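Community orchard at Lesness opens its gates for a bumper apple season

Apple lovers have plenty to cheer about this autumn. The community orchard at Lesness has brought in its biggest crop yet, with 831 crates picked from the lower field alone, and the gates are open to anyone who fancies a bag of fruit that hasn't travelled further than the end of the lane.

The orchard was planted on four acres of rough grazing that had stood idle for years. There are 480 trees there now, covering 40 varieties, and walking between the rows on a bright morning is a real treat. Some of the older sorts are hardly ever seen in shops. There are russets with skin like brown paper, big knobbly cookers that fall to a fluff in the pan, and a sharp little yellow apple that the pickers swear makes the best jelly in the county (we tried it on toast and they have a point!).

A mild spring did most of the work. Blossom came early and the frosts stayed away, and then a good soaking in late July arrived just as the fruit was starting to swell. Growers further up the valley at Indwood have had a fine year too, although their plums were over in a flash.
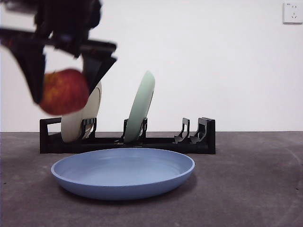
Photo: Clernix

Red eating apples have done especially well. The early ones are best eaten within a few days of picking, while they still have their snap, and they make a lovely pink juice if you leave the skins on. The later kinds can be wrapped in newspaper and kept somewhere cool and dark, where they should last well past Christmas. Check them every week or so and take out any that are going soft.

The pressing shed is running all through October, and visitors can bring fruit from their own gardens. Windfalls are fine as long as the bruised bits have been cut away. Bring clean bottles with lids that fit properly, as the shed ran out of spares twice last year. Fresh juice keeps for three days in the fridge, or you can freeze it in tubs with a bit of room left at the top.

There's more going on in the barn, where the Kaewmanee bakery has set up a stall for the season. Its apple and ginger buns sell out quickly, so get there before 11am if you want one warm. The cheese scones are well worth a look too, and there is a pot of spiced apple tea on the go most of the day.

Children can have a go at the peel contest, in which the longest unbroken strip wins a basket of fruit. Last year's winning peel was taller than the girl who cut it. Grown-ups have their own round, and it gets surprisingly fierce.

Young trees will be on sale in November, once the leaves have dropped and they can be lifted safely. Most are on dwarfing roots and will be happy in a small garden or a large pot. Popular varieties go early, and a list is pinned up by the barn door for anyone who wants to put their name down.

The orchard is open from 10am until dusk. Entry is free, dogs are welcome on leads, and the bottom path gets very muddy after rain, so wellies are a good idea. Parking is in the top field.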